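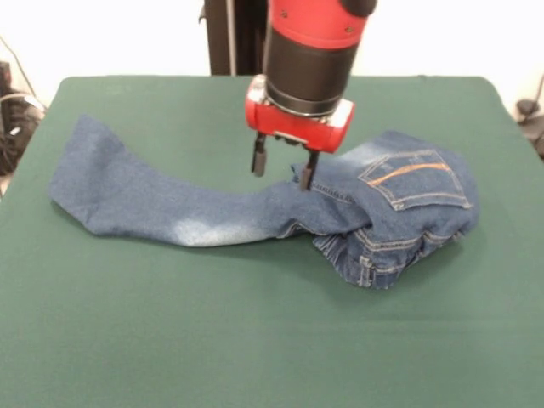
ジーンズを畳むということ

文・ティメア・ヴェレシュ

私が日本に来て最初に買った家具は、机でもベッドでもなく、中古の整理だんすでした。引き出しは9段あります。一人暮らしには多すぎると、店の人にも言われました。けれども私の荷物の半分は服で、服の半分はジーンズでした。祖母の家では、ズボンは畳まずに椅子の背にかけるものでしたから、私は引き出しにジーンズを入れる方法を、大人になるまで知りませんでした。

この冬、雑誌の編集部から「畳む」をテーマに書いてほしいと頼まれたとき、私はすぐにジーンズのことを考えました。シャツの畳み方の本はたくさんあります。セーターの本もあります。ジーンズについては、たいてい最後のほうに半ページだけ書いてあります。丈夫な布なので、どう扱ってもよいと思われているのかもしれません。

話を聞くために、古着の店「フスティドゥス」を訪ねました。店主のヒエウ・ヴィさんは、ベトナムで生まれ、20歳のときに日本に来ました。店の奥の部屋に大きな台があり、そこで毎日、仕入れた服を広げて、見て、畳みます。

「脱いだままの形には、その人の癖が出ます」とヴィさんは言いました。「片方の脚だけ裏返っている人。腰のところが丸くなっている人。私はそれを見るのが好きですが、売り物にするには、まず一度、全部平らにしなければなりません」

くしゃくしゃになったデニムは、見た目よりも複雑です。薄い布なら、角を持って振れば形が出ます。デニムは重く、折れた部分が自分の重さで押さえられてしまいます。ヴィさんは最初に腰の部分を探します。ベルトを通す輪や後ろのポケットが目印になります。腰が見つかれば、どちらが前でどちらが後ろかが分かり、脚はあとからついてきます。裾から始めると、二本の脚がねじれたまま伸びることが多いそうです。

私もやらせてもらいました。色の落ちた青い一本を選び、腰の両端をつまんで持ち上げました。思ったより重かったです。ヴィさんは横で何も言わずに見ていて、私が台に置いたあとで、前の合わせ目を指でまっすぐに直しました。

台に敷く布のことも聞きました。ヴィさんは、少しざらざらした、濃い色の布をすすめます。つるつるした台では、畳んでいるあいだにジーンズが逃げてしまいます。白い布だと、新しいデニムの青い色が移ります。私は家に帰ってから、食卓の上に古い毛布を敷いてみました。とても畳みやすくなりましたが、夕食の前に毎回片づけなければなりません。

ヴィさんの店の畳み方を書いておきます。

まず、腰を持って軽く振り、台の上に置きます。ボタンとファスナーを閉めます。
ポケットの中に手を入れて、袋の布を平らにします。古いレシートもここで出します。
前を内側にして、左右の脚を重ねます。後ろのポケットが外に見える形です。
股の三角に飛び出した部分を、内側に折ります。
裾を腰の少し手前まで持ってきて、半分に折ります。
最後に三つに折ると、引き出しに立てて入れられます。

四番目の三角の部分を、私は長いあいだ折らずにいました。そのために私のジーンズはいつも片側だけ厚く、立てると倒れました。原因が分かったときは、うれしいというより、すこし悔しい気持ちでした。

値段の話もしました。店でいちばん安いジーンズは2,000円で、裾に小さな穴があります。安いものも高いものも同じように畳むのですか、と聞くと、ヴィさんは首をかしげました。質問の意味がよく分からなかったようです。しばらくして、「でも、高いほうは棚の上に置きます」と答えました。

帰りに私は、その裾に穴のあるものを一本買いました。ヴィさんはそれを茶色い紙で包み、ひもをかけてくれました。電車の中でひざの上に置くと、小さな本のような形でした。

家のたんすは、今、下から二段がジーンズの場所です。立てて並べてありますから、上から見ると青い色の順番が分かります。忙しい週には、やはり椅子の背に一本か二本かかっています。毛布を敷くのは日曜日と決めようとしましたが、続きませんでした。夜、お茶のお湯がわくまでのあいだに、一本だけ畳みます。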